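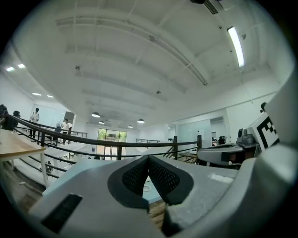

Oben auf der Galerie, schwarzes Geländer, links die weiße Treppe nach unten

Galerie: Obergeschoss, Stand 3. März 2022

Schnell ein paar Zeilen dazu, Rest kommt wenn Zeit ist. Das Obergeschoss bei Baltano ist jetzt soweit, dass man dort arbeiten kann. Umzug von Drercombe hierher hat 6 Tage gedauert, geplant waren 2. Naja. Dafür ist alles angekommen, auch die Kisten die wir schon abgeschrieben hatten.

Zum Geländer: dicker Handlauf oben, dünnere Querstäbe drunter, alles Metall. Wurde viel drüber diskutiert, Glas war auch mal im Gespräch - zu teuer, und ständig Fingerabdrücke. So wie es jetzt ist gefällt es den meisten. Blick nach unten bleibt frei, man hört allerdings auch alles. Wer telefonieren muss bitte in den kleinen Raum hinten.

Tisch: helle Holzplatte, weiße Kante, weißes Metallbein. Kommt aus der Dzene-Lieferung, davon stehen jetzt mehrere im Haus. Höhe 70 cm, für große Leute eher knapp. Klötze zum Unterlegen sind bestellt. Bitte nichts Schweres direkt an die Geländerseite schieben und keine Tassen auf die Kante stellen, drunter laufen Leute.

Treppe: weiß, und ja, man sieht darauf jeden Schuhabdruck. Fußmatte für unten ist unterwegs. Kartons bitte einzeln hochtragen und nichts auf den Stufen zwischenlagern, auch nicht "nur kurz". Die großen Platten gehen nicht um die Kurve, haben wir probiert, die bleiben im Erdgeschoss.

Boden: Holz. Filzgleiter liegen im Regal neben der Tür, 40 Stück, bitte unter alle Stühle kleben bevor die ersten Kratzer da sind. Gewischt wird nur nebelfeucht, den grossen Eimer also unten lassen.

Was noch fehlt: Vorhänge, zweite Steckdosenleiste, Beschriftung für die Schränke. Und eine Lampe über dem Tisch, abends ist es da oben doch recht dunkel. Die aus Brivville passt leider nicht, falsche Aufhängung. Vorschläge gerne per Mail, aber bitte mit Maßen und Preis dabei.

Nächste Runde Bilder dann im Juni, wenn die Schränke stehen und das Erdgeschoss auch fertig isst. Wer selber welche hat - einfach schicken, ich stell sie mit rein.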